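Home | Course Units | Reading List | Workshop Hours | Contact

Introduction to Wood Surfaces — Unit 5: Reading the Grain
Lecturer: Iresha Siddiqui
Last updated: January

5.1 Why we begin with the surface

In the first four units we spoke about the tree, the log and the sawmill. Now we come to the finished board, as the user meets it in a table or a shelf. Many students want to go directly to the tools, but I ask you to spend this unit only with looking and touching. In the workshop exam Geert Goossens will give you a board and ask which way you would plane it, and he expects an answer before you pick up the plane.

Three words are often mixed up, also in the trade.

Grain is the direction of the wood fibers. Figure is the pattern we see on the surface. Texture is the size of the pores and how evenly they are spread. A board can have straight grain and still show a lively figure, depending on how the saw went through the log.

5.2 Plain-sawn and quarter-sawn

When the saw passes at a flat angle to the growth rings, the rings appear on the face as wide curves, arches and waves. We call this board plain-sawn. When the saw passes at nearly a right angle to the rings, the lines are narrow and almost parallel, and we call it quarter-sawn. Between these two there are many boards which are a little of both, and you should not be afraid to write "mixed" in your notebook.

In pale woods the difference between the early and the late part of the ring can be small. The eye then has little to hold on to, and strong light makes it worse. Look at how the lines bend toward the middle of this tabletop, and how the warmer bands and the nearly white ones take turns. Where the light is strongest the surface looks paler, and it would be a mistake to write down the color from that area only.
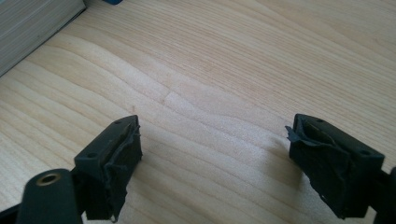 5.3 Describing color

Please do not write "light brown" for everything. Use two words, one for the ground and one for the line, for example "cream ground, honey line". Take the color from at least two places on the board, one in full light and one in softer light. Chathurika Dewan has prepared a set of sample cards for the course, and they are kept in the drawer under the window. Return them in the same order — it takes a long time to sort them again.

5.4 Feeling the direction

Close your eyes and move the fingertips slowly along the board, then back. On an unfinished board one direction is often smoother. On a well-sanded and sealed top you may feel no difference at all, and then you must use the edge of the board, where the fibers can be seen rising or falling toward the face.

Where the lines curve, the fibers may also change direction. Plane such a place with a very thin cut and a sharp iron, or leave it for the scraper.

5.5 Exercise for the notebook

Choose one table at home or in the library. Work at a time of day when the sun is low, and again under the ceiling lamp.

a) Draw the main lines of the figure with a soft pencil. Do not shade.
b) Mark with an arrow where the light comes from.
c) Write the ground color and the line color, for both kinds of light.
d) Decide: plain-sawn, quarter-sawn or mixed. Give one reason.

Spend 40 minutes on the drawing. If the top is veneer, say so, and look at the edge to confirm it.

Notebooks go to Ashraful Dissanayake before the next workshop. Late ones are accepted, but they will be read last.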